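Recipe conversion table for the Noretti bakery handbook, version 5. The previous version stays in `archive/` and should not be edited.

## Contents

- `formulas.csv`: 1,308 rows, one ingredient line per row
- `flours.csv`: flour types with protein and ash
- `units.csv`: cup, spoon and imperial conversions
- `notes/`: scanned margin notes, transcribed by hand

Quantities in `formulas.csv` are baker's percentages. Total flour is always 100, including flour carried in a starter or sponge. Rows where the source gave only volumes have `basis` set to `vol` and were converted with the densities in `units.csv`.
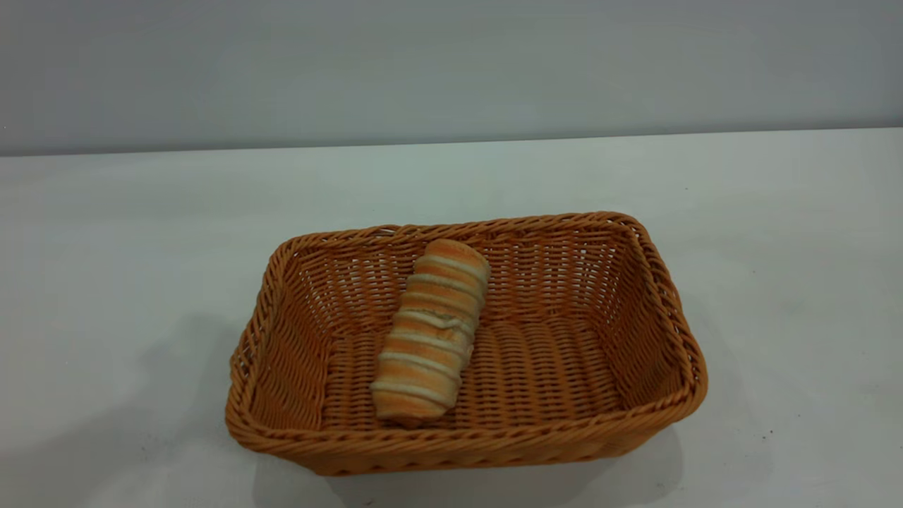

Metric cups are 250 mL and tablespoons are 20 mL, the Australian measure. Sources that used a 15 mL tablespoon are flagged `tbsp15` and have already been corrected. Do not correct them again.

## Fields

| Field | Type | Notes |
|---|---|---|
| `formula_id` | string | stable between versions |
| `ingredient` | string | lower case, singular |
| `pct` | float | blank if unknown |
| `basis` | string | `wt` or `vol` |
| `source` | string | `avetti`, `akbulut` or `house` |

## Known problems

- 31 formulas have no stated salt. The field is blank, not zero.
- Malt is recorded without its diastatic value in all `akbulut` rows.
- Colour and flavour descriptors were dropped in August. They followed no common vocabulary.
- Egg weights assume 50 g without shell.

## Rebuilding

Run `make tables` from the top directory. The script stops if any flour total differs from 100 and prints the `formula_id`. Jukden exports use a semicolon as the separator, so run `make clean-sep` on those first.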